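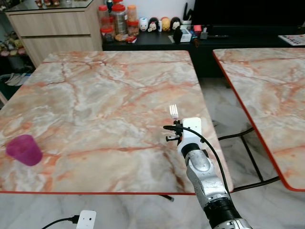 Marble-pattern table

A marble-pattern table is a table whose top has been given the look of marble without, as a rule, the weight, the price or the marble. It is found in cafés, canteens, school dining halls, church basements and the kitchens of rented flats, most often square, on metal legs, and in numbers greater than one. The pattern usually consists of a pale ground in cream, grey or white, crossed by branching veins of a darker or warmer colour. The top may be finished with a coloured edge, red being the traditional choice of people who like to know where a table stops.

Terminology

The trade speaks of "marbled", "marble-effect" and "marble-look" tops, and has never settled which is the more honest. In Hanne Niskanen's handbook Tables for Eating At, the three are treated as one thing at three prices. Real marble tables are sometimes called "true tops" to tell them apart, chiefly by their owners.

Background

Imitation marble is very old. Painters were putting false veins on plaster walls in Roman times, and wooden columns in country churches were commonly painted to pass for stone when seen from the back pews. The table came to the habit later. Printed and moulded surfaces made it possible to repeat a pattern as often as anyone cared to, and in the second half of the twentieth century a good many people cared to.

The Manninen works, which supplied canteens and station buffets, offered 17 marble patterns at the height of its catalogue, of which two sold. One was a plain grey. The other, listed as Modden, had orange and rust veins on a cream and grey ground and was described by the sales department as "lively". Aino Huttunen, who drew it, later said that she had been trying for a river delta and had been told to add more orange.

Pattern

A quarried slab is veined once. A printed top is veined as many times as the roller goes round, and the attentive diner may find the same fork in the same vein on the next table along. Matching tops are generally held to be a virtue in a dining room, although two placed side by side seldom continue each other's lines, and pushing them together produces something like a map of two countries that were surveyed by different armies.

Warm veining has practical merits. Tea, gravy and tomato sauce can lie on an orange-veined top for some time before being noticed. Huttunen regarded this as a fault in the customer. Caterers regarded it as the main selling point, and it was the caterers who placed the orders.

Glossy tops reflect ceiling lights and show fingermarks when looked at from a low angle, such as that of a child or a landlord. Matt tops show them from every angle but less distinctly.

Edges and legs

The edge trim covers the join between the surface and whatever is underneath, a subject on which manufacturers tend to be brief. Red, black and bare metal are the usual finishes. Where the trim is a separate strip it is the first part to come away, normally at a corner, and normally with the help of somebody waiting for their food.

Legs are commonly black metal, with or without crossbars. Crossbars stiffen the table and give the feet somewhere to rest that is slightly too high. The rocking of tables on hard floors is dealt with by a folded beer mat, which Pilar Lucero, in a survey of café furniture, called "the only spare part stocked in every establishment".

On the floor

Some dining rooms carry marble patterning down to the floor tiles as well. White tiles with grey veins under a cream top with orange ones are a frequent combination, and designers are divided on it. Venla Lindqvist has argued that the eye accepts one false marble in a room and begins asking questions at the second. The opposing view is that the eye has come in for lunch.

Tableware

Because the surface is busy, plain pieces are generally advised. Coloured plastic cups in strong shades such as magenta or purple stand out well and survive being dropped on tile. Steel forks are easily found again after being put down, less so on the greyer patterns. Patterned plates are discouraged in most manuals and used in most homes.

Care

A damp cloth and a little washing-up liquid are enough for ordinary use. Scouring powder dulls the gloss in a patch the size of whatever was being scoured, and the patch will outlast the stain. Hot pans should go on a mat. Oil and lemon polish, intended for true tops, does nothing at all for an imitation one, though it does make the room smell of effort.

Collecting

Interest in older tops is modest but stubborn. The canteen at Zosatside sold off its furniture in December 1998, and the Modden tables among it went to Esko Kemppainen, who now keeps 13 of them at Madholm and eats at a wooden one.

See also

Beer mat
Café furniture
Scagliola
Wood effect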